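Trernico Chores: hand-held gripper recordings of everyday jobs

README for the February release
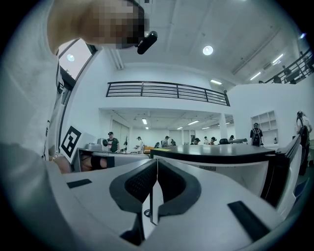

Can a machine do the chores yet? Trernico Chores is our attempt at giving people something solid to argue about. It's a collection of short recordings of ordinary household and workshop jobs, all done by people using a hand-held gripper with two fingers. The camera rides on the tool, so what you get is the job as the fingers meet it. You also get the rest of the building: a square black-and-white marker standing by the work table, people standing under the mezzanine, a few more up on the balcony, strip lights on the ceiling. We kept all that in on purpose. A robot that can only fold a tea towel in a bare grey booth isn't much use in anyone's laundry!

What's in it

The full set has 3,604 recordings. Of those, 2,505 are household jobs and the rest come from the shop floor. We hold back 500 recordings for testing, spread across both groups, and we'd ask you not to train on them.

Household jobs: folding tea towels and T-shirts, stacking bowls, putting cutlery away, wiping a bench, pairing socks, closing zip bags, putting lids on jars.

Shop-floor jobs: sorting bolts by size, loading small parts into trays, coiling short cables, putting caps on bottles, peeling backing off labels.

Each recording comes with video, the path of the tool, how far the fingers were open, and a plain sentence saying what the person was trying to do. There's also a one-word result: done, partly or failed. Please don't throw out the failed ones. They're some of the best material in here, especially the socks.

So, can they?

Some of them, and it's really exciting to watch. We trained a fairly plain model on the set and ran it on the two-armed Wivano bench in our workshop. Stacking bowls went beautifully, and so did loading trays. Bottle caps were good once we slowed the wrist down a touch. Wiping a bench looks great until there's something sticky on it, and then the arm carries on happily as though it's finished.

Cloth is still hard. A tea towel laid flat is fine, but a T-shirt pulled from a pile, with one sleeve inside out, beat us nearly every time. Label backing was the worst of the lot. People do it with a fingernail, and these fingers don't have one. If you get anywhere with it, please write to us, we'd love to see it.

Known problems

The markers are sometimes blocked by an elbow or a passer-by, and the tool path drifts until they're back in view. Those stretches are flagged in the path file under "low_trust".

Daylight changes a lot between morning and late afternoon near the windows. Colours shift with it.

The wide lens bends straight lines near the borders. Calibration files are in the "lens" folder, one for each tool. Use the right one, as the Naseri tool and the Vundance tool look nearly the same but their lenses sit at different angles.

Nearly everyone who recorded is right-handed. We'd like to fix that in the next round.

Faces

Faces of the people doing the jobs are blurred. If you find one we missed, tell us the recording number and we'll pull it while we sort it out. Please don't try to work out who anyone is.

Getting started

Start with the small sample of 900 recordings, which fits on a laptop and has every job in it. Unzip it, run check_files.py, then open browse.py to flick through. The full set uses the same folder layout, so anything you write for the sample will work on it.

Questions, fixes and odd results go to Amirhossein Bahrami, who looks after the release. New job ideas are welcome too. Somebody has already asked for fitted sheets, and we're game to try.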